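Jamthorpe Fabric Shaver: A Two-Month Review
By Jeanie Lennox
9 January 2021

I bought the Jamthorpe in November after my old shaver, a Zilus, started chewing more than it shaved. The motor on that one still ran fine. The foil had worn thin on one side and it put a hole in the elbow of a cardigan I liked, so it went in the bin.

The Jamthorpe takes 2 AA batteries, which are not in the box. It has a switch on the side, a plastic guard that sets how close the blade gets, and a lint cup that pulls straight off the back. There is one spare blade. The instructions are a single folded sheet and the print is very small.

I have used it mostly on dark cotton and on sweaters, since lint and pilling show up worst there.

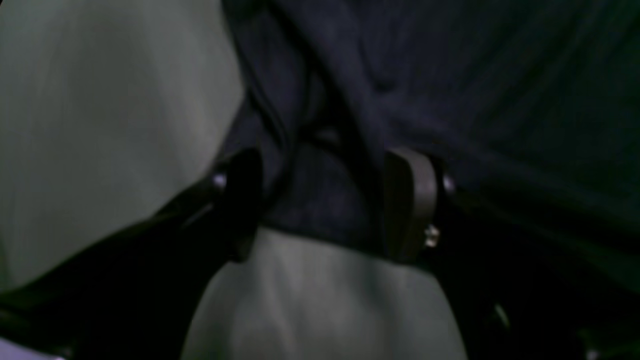

Photo: Vilmos Lakatos

On wool it does a good job. A heavily pilled sweater took me 12 minutes front and back with the guard on its higher setting, and I didn't have to go over any part again except under the arms. The cup filled twice. It is smaller than it looks in the store and you need to keep an eye on it, because once it packs full the blade slows down and starts to drag.

Cotton jersey is a different story. T-shirts have to be pulled flat and held that way, or the fabric rides up into the guard. I work on a table with a cloth over it and smooth the shirt with my free hand as I go. Stay away from seams, buttons and anything printed. I ran it along the edge of a logo on a gym shirt and it lifted a flake of the ink.

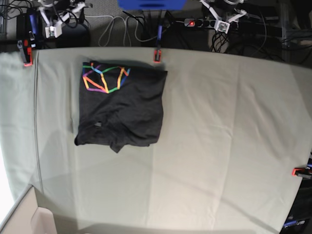
Noise is moderate. You can hear a radio over it, but not somebody talking in the next room. It gets slightly warm after ten minutes or so of steady use, and the sheet says to let it rest at that point.

Cleaning is the weak spot. The brush that comes with it is too wide to get under the blade, so I use an old toothbrush. The screw ring that holds the foil also feels cheap, and I expect it to strip someday.

I borrowed my sister's Lurnberg to compare. That one plugs in, has a bigger head and is faster on blankets and couch cushions. It costs more and the cord gets in the way on clothes. For sweaters I couldn't see any difference in the result.

Good: light, easy to hold, safe on wool, spare blade included.
Bad: small cup, poor brush, no batteries in the box.

I'd buy it again for clothes. For furniture, get something with a cord.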